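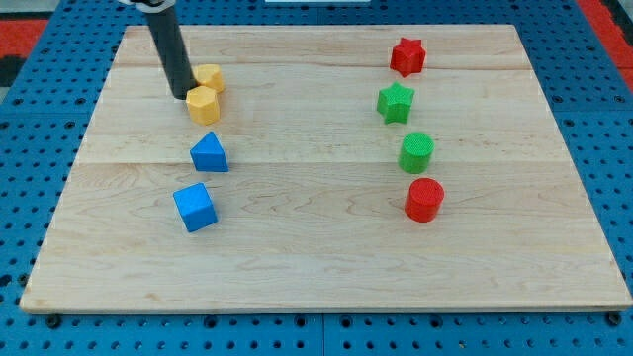 Eight blocks, one maple board and a black rod to do the pushing.

My sister called last week to ask if she should hold off on buying a new dishwasher, because surely a robot would be doing the dishes by next June. She had seen one of those videos. You know the kind — a shiny machine folds a towel, pats it flat, and everybody in the comments quits housework forever. I told her to buy the dishwasher.

I've been reading and asking around about this stuff since I left the packing floor at Tradmont (13 years, mostly on the returns line), and the thing I keep coming back to is how much of the real work looks like a toddler's toy box. Push the yellow one next to the other yellow one. Get the blue ones away from the red ones. It sounds like nothing! But think about wiping down a kitchen counter. Half of that job is shoving things out of the way, the salt, the mail, somebody's keys, and you do it with the side of your hand while you're talking on the phone.

Pushing is sneaky. A cylinder standing on its end will slide nicely if you get it low and square, and go over if you don't. A star has points, so where you touch it decides which way it turns. And if two pieces are sitting close together, you can't nudge the one without thinking about the other. My friend Sumeya Yimer, who fixes conveyors at Lastow, laughed when I told her I'd gotten stuck on this. She said she's spent whole shifts on boxes that turned sideways 4 feet before the scanner.

Ross Matheson, my old supervisor, is a lot more hopeful than I am. He figures that once a machine can tidy shapes on a board when you just tell it what you want, the junk drawer isn't that far off. We argued about it over lunch for way too long. My side was that the board is flat, the light is good, and there's no cat. His side was that I was slow my first week too (true, and rude).

So can they do chores yet? Some of them, sort of, if you set the room up first. My robot vacuum is great as long as I pick up every sock before it runs, and by then I've done the part I hate. I'd pay good money for something that could clear the table after dinner, scraps and all, and I don't think I'll be buying it soon.

Next time I want to get into laundry, and why fitted sheets make grown engineers sad. If you've got a machine at home that does a chore all the way through, start to finish, tell me what it is. My sister would like to know too. She went with the quiet model, by the way, and it comes with a real silverware basket.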